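The Rice Tin

Efren Cabanatuan moved to Birndale in January with two suitcases and a rice tin. The tin had been his aunt's. It was cream, round and a bit squat, with a clear lid on a hinge that stood up by itself when you opened it. His sister had wrapped it in towels and told him it was a waste of a suitcase.

He took the back bedroom in a shared house on Layug Road. The other tenant was Miklós Kiss, who worked nights at the bakery and ate toast at four in the afternoon. For the first two weeks they met only on the stairs.

On the third Thursday Miklós came down early and found Efren at the table with the tin open.

"What's that?" he said.

"Rice."

"I can see it's rice. What's it doing out?"

Efren said he was measuring. He had a small white cup for it, and a wooden spoon, and he filled the cup a spoonful at a time. His aunt had done it that way. You could tip the tin and pour, but then you got rice on the floor, and she had been strict about rice on the floor.

Miklós sat down. He watched for a while with his coat still on.

"How many cups?"

"For me, one. If you're eating, two."

Miklós looked at the clock over the cooker. He had to be at work by ten.

"Two, then," he said. 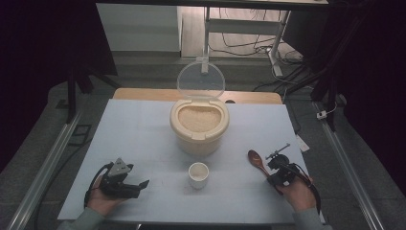 They ate at half past six, rice with fried eggs and the end of a cabbage. Miklós put paprika on his. He asked whether that was allowed and Efren said it was his plate. Afterwards Miklós washed up and dried the spoon with a tea towel, then didn't know where it lived, so he left it on top of the tin.

It went on like that through the spring. Efren did the rice and Miklós brought home whatever the bakery hadn't sold. They didn't talk a great deal. Miklós told him once about a girl in Zadov who had agreed to marry him and then gone to live with her cousin in the north. Efren told him about the aunt, who had raised 3 nephews and a niece in a flat over a tyre shop, and who used to knock on the lid of the tin before opening it. He had asked her why and she said it was manners.

In May the letter came about the job in Varard. Efren read it standing in the hall. He had applied so long ago that he had to look up what it paid.

He packed on a Sunday. The clothes went into one suitcase, as before, and he got the towels out for the tin. It was nearly full. He had bought a new bag on the Friday without thinking.

Miklós was in the kitchen, up too early again.

"You'll never carry that," he said.

"I carried it here."

"Was it full?"

It had not been full. Efren stood holding the towels. Then he took the spoon out of the drawer and put it down beside the cup.

"One cup for you," he said. "Two if somebody moves in."

Miklós nodded. When the taxi had gone he sat at the table a few minutes, knocked on the lid, and opened it.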